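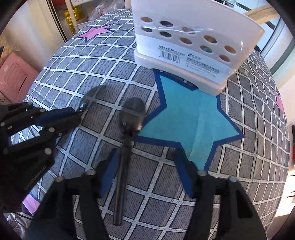
Page last changed: Tuesday, 4:10 p.m.

Brahim Shehata was already talking when I got my coat off. The Castura open day fills a whole apartment, and he wanted me to start with the spoons.

"People walk in expecting a big machine," he said. "Then they see two grippers and some spoons on a bedspread with stars, and they lean right in!"

He has shown visitors around since May, and he still grins every time someone picks up a gripper for the first time (I did, and I grinned too). You work the thing by hand, and a camera on it watches the fingers. Spoons are hard, he told me, since the handle is so thin and the bowl wants to roll.

"Squeeze the flat part and be patient. Kids are great at this. Engineers grab too fast."

I asked how much practice goes into one task. He checked his notebook: 1,637 recorded grasps so far, 100 of them his own, "and 14 of those I'd be happy to show my mother."

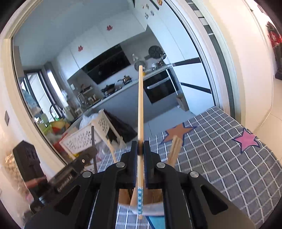
Photo: Castura open day

Chopsticks are his favorite. The idea is to hold one upright between the fingers, with the rest of the bundle close by in a round wooden container — and to keep your wrist quiet while you do it.

"You learn so much about your own hands," Shehata said. "I've eaten with chopsticks all my life and never once thought about where I pinch them."

Does he want a robot in his own kitchen? He laughed and looked over at the stove.

"I'd like one that puts the silverware away. Cooking I'm keeping."

The next session starts at 2, and he says to bring short sleeves and plenty of questions. I'm going back for another try at the spoons.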